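机器人系统选型与评估 课程讲义
第六讲 手持夹爪采集套件的评估:以 Naloscombe 套件为例

前置阅读:第五讲“标记定位与相机标定”。
本讲只讨论套件本身,不涉及策略网络的训练。评估依据为供应商交付文件及实验课记录。

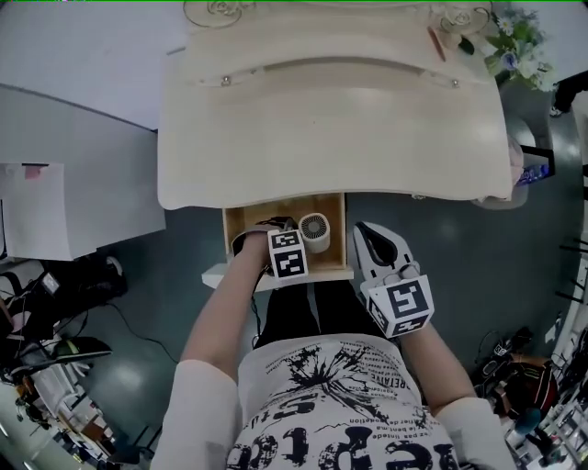
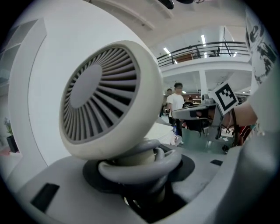
一、套件组成与报价方式
Naloscombe 套件由 Nornberg 公司供货,面向不购置机械臂而需要操作数据的实验室。基本配置为左右两只手持夹爪、腕部相机、头部相机和同步软件,按套计价,标定服务另收。每只夹爪上安装黑白方形基准标记,用于在相机视野内恢复夹爪位姿。标记的可见性直接决定一段数据能否使用,选型时应先看任务几何,再看标称精度。以抽屉类任务为例,左手夹爪伸入拉开的木抽屉,白色小风扇位于其右侧,右手夹爪斜向抽屉,此时头部视角仍能看到两只夹爪上的标记;若抽屉更深或只拉开一半,标记容易被桌板遮挡。腕部相机视野宽,边缘弯曲明显,风扇头外壳的轮廓在近处变形较大,测量尺寸前必须先做去畸变。

二、验收指标
1. 时间同步:各路相机与夹爪开合信号的时间戳偏差。套件手册规定上限为 20 毫秒,超出者整段退回。
2. 标记检出率:按帧统计,左右夹爪分别计算,不得合并取平均。
3. 段完整性:连续录制 600 段,实际写盘段数与操作日志逐条核对。课程试用中写盘 599 段,缺失的一段在日志中有开始记录而无结束记录,供应商归因于存储卡缓存未刷新。该解释未经独立验证,验收报告中应如实注明。
4. 夹爪开度重复性:空载开合 100 次,记录零位漂移。

三、与 Mnguni 方案的比较
Mnguni 方案采用外部固定基站定位,不依赖夹爪上的视觉标记,遮挡影响较小,但每更换一处场地需重新架设并标定基站。Naloscombe 套件无需基站,换场地较快,代价是对光照和遮挡敏感。在固定工位长期采集时,前者的单段成本较低;任务分散在多个房间时,后者较为合适。两家的数据格式不能直接互换,转换工具 Plundell 目前只支持单手数据,双手数据需自行合并时间轴。

四、常见错误
(1)标定板与夹爪标记使用同一编号,导致位姿跳变。
(2)右手夹爪与左手夹爪装反,软件不报错,数据表现为镜像。
(3)去畸变参数沿用旧相机。更换腕部相机后应重新标定内参,并在元数据中更新版本号。
(4)只检查每段首帧。标记丢失多出现在夹爪进入容器之后,抽检应覆盖中段。

五、作业
根据第二节指标,为“从抽屉中取出小型电器”这一任务编写一页验收方案,写明抽检比例、退回条件和标记遮挡的处理办法。方案须给出判定阈值及其来源。周五课前提交,纸质或电子版均可。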